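Plellholm Community Boards > Work Life > Green Stuff at Work

Thread: Anyone else's workplace binned the bins?

clullbridge_kel
So our office in Clullbridge took away every desk bin in May and put in 2 sorting stations, one by the lifts and one in the kitchen. I'm all for it, but the green organics one reeks by mid-afternoon and I sit right next to it. Has anybody's work got this sorted?

HuiMeiP
We did the same at Undcombe! Ask the cleaners to swap the organics liner at lunch as well as at night. Ours grumbled for a bit but now it's just part of the round. And no teabags with plastic in them, they sit there forever.

berwyn_h
Unpopular opinion, but it's all window dressing. My lot made a big song and dance about compostable cups, then left the aircon running all night on 8 floors. You could sort banana peels till you retire and not make up for that.

clullbridge_kel
Yeah fair, but I don't get a say in the aircon, do I? I get a say in my banana peel.

HuiMeiP
Berwyn you say this in every thread mate. People start with the bins and then they start asking about the aircon. That's exactly how it went at ours, Delyth Foulkes in payroll got the timers changed after she'd been on the bin roster.

berwyn_h
One building. Good on Delyth though, genuinely.

rhi_dafis
Coming at this from the facilities side. We got a grant of $1,000 for green stuff and everybody wanted it spent on keep cups. I put it into door seals and a second bike rack instead and copped it for weeks. The cups would've ended up in the back of a cupboard, I've seen that cupboard.

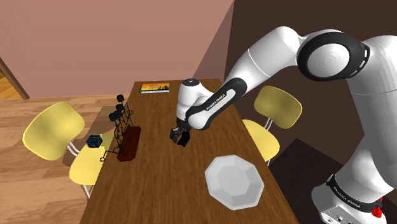

Anyway the bike rack's full most mornings now, so I'm claiming that one. Kel, for the smell, try a layer of shredded paper in the bottom of the caddy and keep the lid shut. Half our trouble was people propping it open with a milk carton.

clullbridge_kel
Oh the lid is ALWAYS open here. Will try the paper, cheers Rhi!

zulu_gape
Freezing the scraps works too if you've got freezer room

berwyn_h
Running a freezer for banana peels. Righto.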